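Open day at the Calado works, Tinside

The Calado works opens its doors to the public once a year, and this year the day fell on Wednesday, May 9, 2018. I had meant to go for a while and finally took a day off for it. What follows is a record for members who could not come, and for anyone thinking of going next time.

Calado makes fittings for tents, awnings and small boats: eyelets, rings, hooks, buckles and the odd run of brass hinges. The firm moved to Tinside from the harbour when the old building became too small. It now has three long sheds beside the railway, with a yard between the second and third where lorries turn. On the open day the yard is closed to lorries and used for the tea tent.

Getting there is simple. The 352 bus stops at the end of the lane, and from the stop it is a flat walk past the allotments. If you drive, use the field on the left and not the staff car park, which was full before ten. Entry is free but you have to put your name down for a tour at the gate. I got the 10.30, which left at 10.45.

We were given ear plugs and a yellow waistcoat and taken first to the wire store. Wire comes in on large coils, stacked on their sides and labelled by thickness. The guide said most of the steel is bought from one supplier, Henon, and that the brass comes from wherever the price is right that month. It was cold in there, and anyone going should take a jumper even if the day is warm.

The second shed is where the noise is. Wire goes in at one end of a coiling machine, is wound round a bar and cut, and drops out as open rings into a bin. Another machine closes them. The oldest press in the building has the number 544 painted on its side in white, and everyone on the staff calls it by that number. It stamps eyelets and is 60 years old this August. It was running when we came through and the floor shook a little each time it came down. Several children in our group wanted to stay with it and had to be moved on.

After the presses came plating. We could only look at that through a window, as the public is not allowed near the tanks. There is a good wall chart explaining the stages, with samples of each finish fixed to it. I would have liked longer with this, but the group behind had caught us up.

The last stop was the checking room, much quieter, with light grey tables and decent lamps. Small parts are looked over here before they are bagged, and rings with a poor join go back for scrap. We were shown a good one and a bad one and asked to tell which was which. Most of us got it wrong.
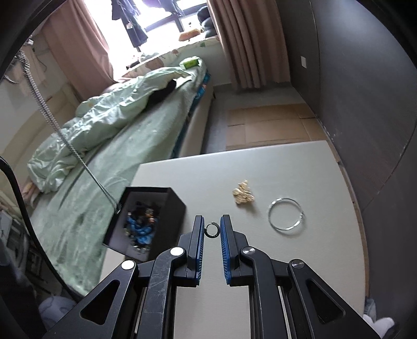 A small dark metal ring, Calado works, Tinside.

The tour ended at the shop, where they sell seconds by weight. I bought a bag of mixed rings and a set of awning hooks for less than I would pay for the hooks alone in town. They take cash only. The nearest machine is back at the bus stop and charges a fee, so draw your money out before you set off.

Tea was run by the Lasia rowing club, who use the takings towards their boat shed. There was a choice of cheese rolls or ham rolls, a tray bake and a large fruit cake that had gone by one o'clock. Seating was short. A good many people ate standing up along the wall of the third shed, where there was some shelter from the wind.

I had an hour left before my bus and spent it in the small display by the office. It has order books from the harbour days, a few photographs of the old building and a case of fittings the firm no longer makes. The order books are worth the time. One page lists everything supplied for a single ferry, down to the curtain hooks, in very neat handwriting. The labels in the case could do with being redone, as several have faded and two had slipped down behind the shelf.

A few points for next time. The tour takes longer than the hour they advertise, and there is nowhere to sit on the way round. The floors are level throughout, apart from one step into the checking room, and a ramp was put down when asked for. Dogs are not allowed inside but can be tied up by the tea tent. The toilets are in the third shed and the signs to them are easy to miss.

The next open day has not been fixed. The office at the gate keeps a list and will write to you when it is.

Contact the editor | Copyright 2018, all rights reserved | Back to top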